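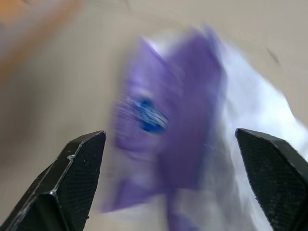 Blick der Handgelenkkamera, Greifer offen, viel Bewegungsunschärfe

Start Entdecken Listen Profil
Profil > Beiträge > Thread

1/ Wir haben bei Pliso im September die Zeitstempel im Kameratreiber umgebaut. Kurzer Thread dazu, weil zwei Leute nach den Details gefragt haben.

2/ Ausgangslage: Der Regler läuft mit 100 Hz, die Kameras liefern mit 25. Bisher bekam jedes Bild den Stempel beim Eintreffen im Rechner. Unter Last kam es dadurch zu Versätzen von über 16 ms.

3/ Bei steifen Objekten fällt das kaum auf. Bei einer zerknitterten Tüte schon — die Segmentierung zieht die Kontur dann dorthin, wo der Arm gar nicht mehr ist.
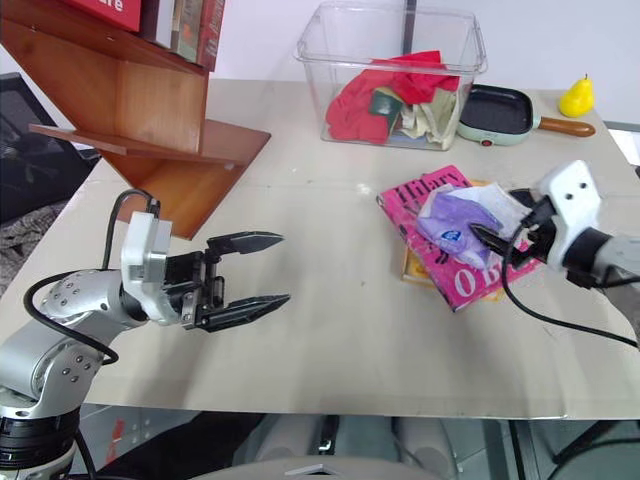 4/ Jetzt stempelt der Treiber bei Belichtungsmitte, und Arbridge interpoliert die Gelenkwinkel auf diesen Zeitpunkt. Beide Arme hängen an derselben Uhr.

5/ Unscharfe Bilder werfen wir nicht mehr weg. Sie bekommen ein niedrigeres Gewicht, abhängig von der Geschwindigkeit am Handgelenk. Die Kopfkamera übernimmt so lange.

6/ Getestet auf 525 aufgezeichneten Läufen. Der Planer bricht seltener ab, genaue Werte kommen mit dem nächsten Release.

7/ Offen: durchsichtige Folie. Die Tiefe ist dort weiterhin unbrauchbar — den Fix aus Sterberg habe ich noch nicht portiert.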